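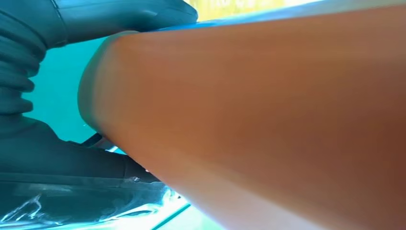
橙色圆筒的圆头一端,表面有光泽,上沿有一条细细的亮蓝色

光面的橙色圆筒摸着发黏,怎么清理不伤表面?

Curholm 邻里互助 > 家居清洁 > 旧物翻新

Chelsea Heywood
六月发布

上个月搬到 Drirnatville,前一位住户在储物柜里留了几样东西,说不要了,让我自己处理。别的都好办,就这个橙色的圆筒不知道怎么弄。颜色我挺喜欢,是那种偏陶土的橙,想擦干净留着用。

情况是这样的:

整体是光面,一头收成圆的,上面有一道很窄的亮蓝色。我分不清那道蓝色是贴上去的、印上去的,还是本来就嵌在里面的。指甲不敢使劲抠。

问题主要是手感。握一会儿再松手,能感觉到有点粘手,用干布擦会把布拖住,布上倒看不出掉色。闻起来有一点旧塑料的味道,也可能是柜子里的味道。

已经试过:温水加一点洗洁精,用软布擦了两遍。刚擦完好一些,放到晚上又黏了。

家里现有的东西:洗洁精,小苏打,浓度不清楚的消毒酒精,半瓶 Stoterix 多用途清洁剂(标签磨掉了一半,看不到适用材质),还有一盒砂纸,粗的是 220 目,细的是 2000 目。

想问三件事。第一,发黏是脏还是材料本身坏了,怎么判断?第二,能不能用酒精?第三,万一擦花了,用细砂纸磨一下能不能恢复光泽?

材质我真的说不准,像塑料,也可能外面有一层漆。

Yichen Xiong
六月回复,已被提问者采纳

先说结论:砂纸先收起来,酒精可以试,但只在不显眼的地方试,蓝色那一道绕开。

下面分开讲。

判断是脏还是老化

找一个平时看不见的位置,面积有指甲盖大就够。用温水和洗洁精洗干净,清水过一遍,擦干,在通风处放着,不要晒。过 18 个小时再摸。洗过的这一小块不黏,旁边没洗的还黏,就是表面附着的东西,多半是油污,或者别的物件蹭上来的残留。洗过的这块又黏回来了,那就有两种可能:一种是洗得不够彻底,油还在;另一种是表层在变软。

你说擦完当晚又黏,我不能据此断定是老化。洗洁精没过清水也会留一层膜,干了以后手感就是发涩、拖布。你帖子里没写有没有过清水,建议先按上面的办法重新做一次。

柜子里如果有过软胶的东西,比如软胶垫、旧的橡皮手套、电线,长时间挨在一起,里面的增塑剂会迁移过来,接触的那一面会特别黏。你可以沿着圆筒摸一圈,看是整圈都黏还是只有一条黏。只有一侧黏的话,基本就是这个原因,清掉以后不再和那些东西放一起就行。

清洗的顺序

1. 干布掸掉浮灰。灰里有硬颗粒,直接湿擦会拉出细痕,光面上尤其明显。
2. 温水,手伸进去不觉得烫的程度。洗洁精几滴,打出泡沫再用。
3. 软布蘸泡沫,顺着长的方向擦,圆头那里打圈。
4. 清水布擦两遍,再用干布吸干。蓝色那一道只轻轻按,别来回蹭。
5. 还黏的地方,棉签蘸酒精,点在不显眼处等半分钟,看棉签有没有变橙,表面有没有发白、发雾。都没有,才能换成布来擦。每次只擦一小段,擦过马上用湿布带走。

做第五步时要注意,酒精对有些透明或高光的塑料会造成细裂纹,当场看不出来,过几天才显出来。所以试过的地方最好放 2 天再决定要不要擦全部。急着用就不要走这一步。

消毒酒精浓度不清楚的话,当成高浓度处理,先兑一半水。擦的时候开窗,厨房别开火。

Stoterix 那半瓶

标签看不清就不要用在这上面。多用途清洁剂配方差别很大,有的偏碱,漆面会失光。留着擦瓷砖吧。

小苏打

不建议。干粉是有磨料作用的,调成糊也一样,擦茶垢可以,擦高光面会磨出一片哑的。

砂纸

220 目不用考虑,一下去就是一道道白痕,救不回来。2000 目是可以用在抛光前的,前提是确定橙色是材料本身的颜色,里外一样。如果只是外面一层漆,磨两下就见底了。而且 2000 目磨完是雾面,后面还要上抛光膏才会亮,光靠砂纸不会恢复光泽。轻微的细痕先用塑料抛光膏试,还是那句话,先试小块。

怎么看是漆还是本色:找边缘、底部或者有磕碰的地方,看露出来的颜色。露出白色、灰色或金属色,就是漆或涂层。找不到磕碰就按有漆来对待,保守一点没有坏处。

蓝色那一道

斜着对光,看边上有没有台阶或者翘起。有台阶,可能是贴的或者后印的,水和酒精都容易从边上渗进去,泡水要避免。没有台阶也不代表一定耐酒精,照样别碰。

最后,不知道原来装过什么、做什么用的东西,洗干净了也别用来放吃的喝的。

Nyberg 楼下邻居
六月回复

爽身粉拍一层,擦掉,不黏了。我家一个旧手电就是这么弄的,用到现在。

Chelsea Heywood 回复 Nyberg 楼下邻居

粉会不会卡在蓝色那条边上?

Nyberg 楼下邻居 回复 Chelsea Heywood

会有一点,用软毛牙刷扫扫。过几个月可能要再拍一次,这个办法是管不住根的。

南窗
六月回复

补充一点收纳的。上面说的清洗我同意,我只说洗完以后。

圆筒类的东西别直接横放在塑料桌布或者软胶防滑垫上,天热的时候容易粘住,拿起来会留印。垫一块棉布或者牛皮纸都可以,报纸不行,油墨会印上去,浅一点的橙色上很难擦掉。

不要放窗台。橙色和红色系的塑料晒久了容易褪,而且是朝外的一面先褪,转过来就看得出深浅。

横放会滚,两边各塞一卷毛巾就挡住了。我以前用橡皮筋绑着固定,半年以后橡皮筋化在上面,清理比你现在这个麻烦得多。

另外如果洗完试过两轮还是整圈发黏,而且手指按下去有指纹印,那就是表层坏了,擦不好的。这种我会直接处理掉,不值得再花钱买药水。

Chelsea Heywood
补充更新

按 Yichen Xiong 说的重新洗了一遍,这次过了清水。之前确实没有过清水,擦完就晾着了。放到第二天再摸,大部分地方是滑的,只剩朝下放的那一侧有窄窄一条还粘手。回去翻柜子,那一格底下铺着一张软胶垫,已经扔了。

剩下的那一条用兑水的酒精在不显眼的地方点了一下,棉签没有变色,还在等,过两天没有问题再擦。砂纸收回工具箱了。

蓝色那道对着灯看过,摸不出台阶,没有再去动它。

Yichen Xiong 回复 Chelsea Heywood

那就是软胶垫的事。剩下那条别一次擦完,分几段来。柜子那一格的底板也要擦,胶垫的残留会留在板上,不擦的话放别的东西进去照样会黏。

Chelsea Heywood 回复 Yichen Xiong

底板摸了,确实也黏。今晚一起擦。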